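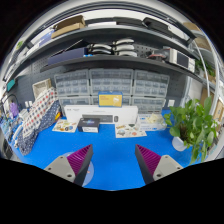 Automation at the kitting benches, Parkley site
Student project report, work and technology module
Shewit Chala and Hiwot Degefa
25 May 2025

1. What we looked at

Parkley packs small orders for other shops. Stickers, little gadgets, spare parts, gift stuff, mostly things that fit in one hand. Until September all of it was picked and packed by hand. Then came the first arm, on the bench everybody calls Zukar (old supplier name, it stuck). Our question: what changed for the people who work there? Not whether the arm is good or bad at picking, the company has its own numbers for that.

2. How we did it

Five interviews, 20 minutes each, plus two afternoons sitting by the benches taking notes. Shewit did the interviews, Hiwot did the notes and read through the shift logs. We wanted to interview the night shift too, ran out of time. Names of workers left out, they asked for that.

3. The work before

One packer, one bench, one order from start to end. Packer reads the slip, pulls parts from drawers, lays everything out, checks, boxes. A bench did 204 orders in a normal week. People set up their own bench how they liked. Left handed packers had the drawers swapped round.

4. The work now

The arm takes the boxed items and anything with a flat side. Thin things still go to a person: sticker sheets, bags, loose cards. Two fingers with ribbed pads can close on a box fine, a sheet lying flat on the mat is another story. So the order gets split, arm does its part, person does the rest and checks the lot.

Software is called Pudon. It shows a queue on a screen and beeps when it wants a human. All five people we talked to brought up the beep before we asked about it.

5. What people told us

Less reaching. Three of the five said their shoulders are better at the end of a shift. One used to have a stool for the top drawers and doesnt need it any more.

More waiting. "I stand there like I'm waiting for a bus." You can't start the next order untill Pudon releases it.

Layout. Bench has to stay the way it was set up, so no more moving the drawers. Personal stuff was a real argument in the first month, how much can stay and where. The rule they ended with: outside the pick area do what you want.

Skills. Two packers got trained to restart the arm and teach it new items. They like it, bit more pay. The other three didnt get the training, and said they were never asked. We think this is the biggest thing we found.

6. Money

Packers trained on Pudon get a one-time 800 on top of wages. The supervisor, from Alemneh (the agency), told us there's no plan to cut jobs. Two people who left over the winter were not replaced though. Can't say if that is because of the arm.

7. Problems with our project

Only five interviews, all day shift, all picked by the supervisor. Hiwot's notes from the second afternoon are thinner because we got moved away from the bench halfway. The 204 is from before the arm, we don't have a matching number for now, so no comparison.

8. What we would suggest

- training offered to every packer, with a list on the wall
- let people turn the beep down or change it to a light
- ask packers before the layout gets fixed on the next bench
- go back and talk to the night shift

Interview questions are in appendix A, bench notes in B (handwritten, scanned, sorry about page 2).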